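Orkari packs dry goods for small food brands and independent grocers. We fill, seal and label glass jars of spices, beans, teas and loose grains at one site, on two lines. Runs start at 60 jars and go up to 560 per shift.

## How the work is done

Product arrives in lined sacks and is logged by lot number before it leaves receiving. Each lot is sieved, then weighed into jars by a dosing scale. Fill weight is checked at the start of a run and again at every changeover. Jars outside tolerance are emptied and refilled.

We stock clear glass in straight and shouldered shapes. Lids are ordered separately from jars, so a customer can change the closure without changing the label layout. Customers who supply their own glass should send a sample of jar and lid before booking a run.

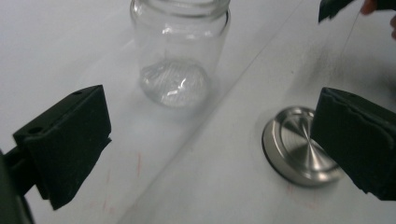
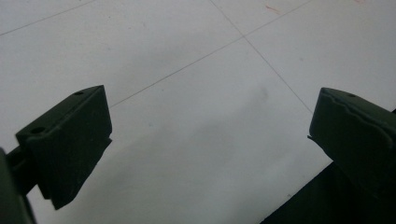
## Who we are

The company was set up by Anjana Bhuiyan, who had managed filling lines at Vostine and wanted to take on orders that larger packers turned away. The first customer was Amarasinghe, a tea importer, with an order of 103 jars. Amarasinghe still packs with us each July, after the new stock clears customs.

Homuro, our second line, handles whole spices only. It is kept apart from the tea line to prevent odor transfer, and tools are not shared between the two.

## What we do not pack

- Liquids, oils or pastes
- Powders finer than our sieve range
- Anything that needs chilled storage

## Working with us

Send the product type, fill weight and jar count. Quotes cover filling, sealing and labeling. Freight is billed at cost. The receiving door closes at 3:30 p.m., and late trucks are unloaded the next morning.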